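I had been emailing with Anoma Ranasinghe since April before we managed to sit down for a proper talk. She runs a small study at Mernholm on teaching robots household chores from human hands, and I wanted to hear how the method works from somebody who spends her days doing it.

"People picture us programming every move," she told me, laughing. "I can't remember the last time I typed in a joint angle!"

What her group does is simpler to explain. A person holds a gripper in each hand, the same sort of gripper a robot would wear, and does the chore. Cameras record what the hands see, plus the view from the head, and a policy is trained on the result. They call the project Skirkau (I asked why, and got three different answers, so I gave up on that one).

So what makes a good recording? I figured speed. Nope.

"Slow people are great," she said. "Slow people who hesitate are terrible. If you stop over the pot and think, the model learns to stop over the pot and think."

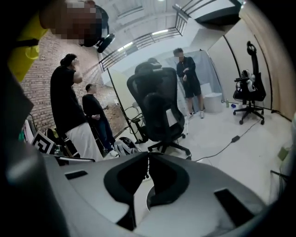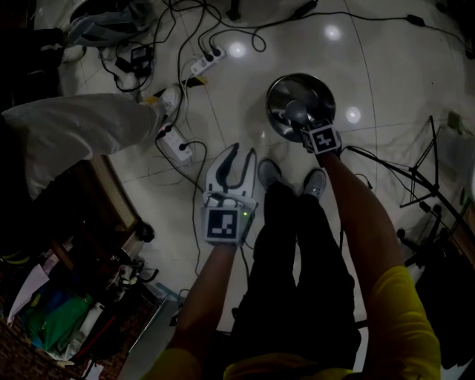 Lids were the big headache this year, she went on. Her colleague Rosimeire Siqueira got stubborn about them and collected 1656 takes of picking up, moving and setting down cookware, with the floor and background left as messy as they happened to be. The older set had been shot at a neat table with everything in its place.

"Rosimeire kept saying the mess would help, and I kept saying it would eat our training time," Anoma said. "We were both right, which is annoying."

The number she is proudest of is 91 percent, the share of lid pickups that worked in a room the policy had never been trained on. With the tidy set it was doing fine at home and falling apart everywhere else. I asked if that surprised her. "The size of it did. I made Rosimeire rerun the test 4 times before I'd put it on a slide."

And the failures? Mostly shiny metal under bright lights, she said, and lids that come down a little crooked. She'd like a touch sensor in the fingertips next, though that means rebuilding both grippers, and she sighed when she said it.

I wanted to know if she ever tires of holding the things. "My forearms do," she said. "Come by and try a session, then ask me again."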